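Worketside Support
Grip Tool Finger Fault: Frequently Asked Questions
By the Worketside support desk
8 April 2024
3 comments | 7 shares

These are the questions we have been asked most since we sent out the notice on the Stolimus hand-held grip tool. We will add to the page as more come in.

What is the fault?

One of the pivot screws on the finger linkage can work loose during a session. When it does, the finger on that side lags behind the other and then closes suddenly. The opening shown in the log no longer matches the real opening, so any recording made after the screw has started to move may be wrong.

Which tools are affected?

Tools from the first Ojeda batch, 585 in all. The batch name is on the paper slip inside the carry case. If you have lost the slip, send us the serial number and we will look it up. Later batches had thread lock applied at the factory and are not part of the notice.

Has anyone been hurt?

We have had 7 reports of the fault. Three of them mention a pinched fingertip, all while the person was clearing something from between the pads with the tool still switched on. None needed treatment beyond a plaster. Switch off before you put your hand near the pads, whichever batch you have.

How do I check mine?

Switch off and lay the tool on a cloth so that a dropped screw doesn't roll away. Hold the body still and push each finger gently from side to side. A little spring in the pad is normal. A click, or any movement you can feel at the pivot, is not. Then look at the screw heads. They should sit flat against the arm.

If everything is tight, switch on and close the tool on something light that you don't mind squashing. Both fingers should meet it smoothly.

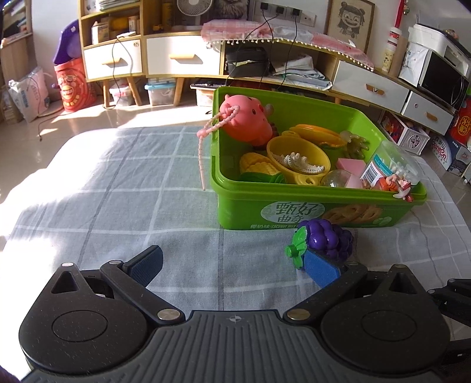
Do this check with each new set of objects as well as at the start of the day. Hard plastic with an uneven surface seems to bring the fault on sooner than soft items do, as the load goes mostly through one finger.

One of my screws is loose. Can I tighten it myself?

You can, with the key supplied, but treat it as a stopgap. It will probably work loose again. Please don't use your own glue on the thread — two tools came back with the arm stuck solid and had to be scrapped.

Do I have to throw away my recordings?

Not all of them. Run the Pikent checker over the session folder. It compares the two fingers and marks any clip where they drift apart. Marked clips should be left out. If more than 100 clips are marked in one folder, send us the whole folder before you delete anything.

What does the repair involve?

We replace the pivot screws on both sides, reset the fingers and send the tool back with a new slip. There is no charge, and we pay the postage both ways. Leave the pads on and take the battery out before packing.

Can I carry on working in the meantime?

Yes, if the tool passes the check. Stop if you hear clicking, or if one finger closes late, and don't restart until it has been looked at.

Will later tools need the same repair?

We don't expect so. We are still testing a sample from the second batch and will post the result here in April.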